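Search this site Search Enter keywords

Washing-up dose project: does the pump help? Edley student reports, Itcombe site

We began in July with a claim from the Javau leaflet: a pump bottle saves up to 90 per cent of the soap people waste. I doubted it then and I doubt it now. The leaflet never says what it was compared with.
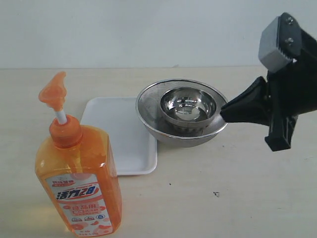
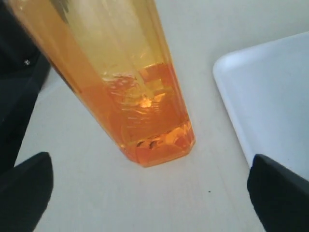 Our method was simple enough. We allowed 10 pumps of soap per wash and 800 ml of water, and wrote down what was left. The weak point is reading the level. With orange liquid behind clear faceted walls, the line looks rippled as soon as the container is tilted, and two readers can disagree by a good margin. A label across the front of the soap bottle doesn't make things easier either. I would not trust any of our small differences.

The Joshi method — weighing before and after — would have been better. We had scales that stopped at 200 g, so we left it out. The saving may be real, but our table does not show it.

We use cookies to improve this site. Accept Manage settings

Contact Edley | Copyright Edley student projects | Back to top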